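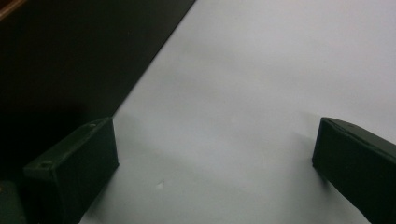
From: Lụa Trình
To: Prirby snack and storage list
Re: divided trays, worth it?

Hường Vũ wrote:
> Has anyone used a four-section tray with a lid for dried fruit
> and nuts? My old round one has 62 little scratches and I'm ready
> to move on. Does the clear lid make it a pain to store?

Oh yes, get one! I've had mine since July and I love it (my sister has the same kind and uses hers for buttons and thread, so they're good for more than food).
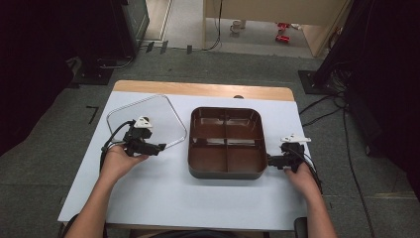 Mine is dark brown with four equal compartments, and the rounded corners make it so easy to wipe out. I put pumpkin seeds in two, candied ginger in one, and whatever the kids haven't finished in the last. Each section holds roughly 50 dried apricot halves if you pack them in!

As for the lid, I keep it on the tray in the cupboard and lay it flat next to it when people are eating. Do rinse it by hand, though. Mine came out of the dishwasher cloudy once and took a vinegar soak to come back.

I clear the whole table before I set out the sections, and a pale top is lovely for spotting runaway seeds.
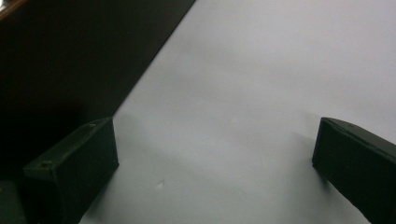
Pale surface, plenty of open space.

Sandro, didn't you have a spare lid? Hường might want it.

Lụa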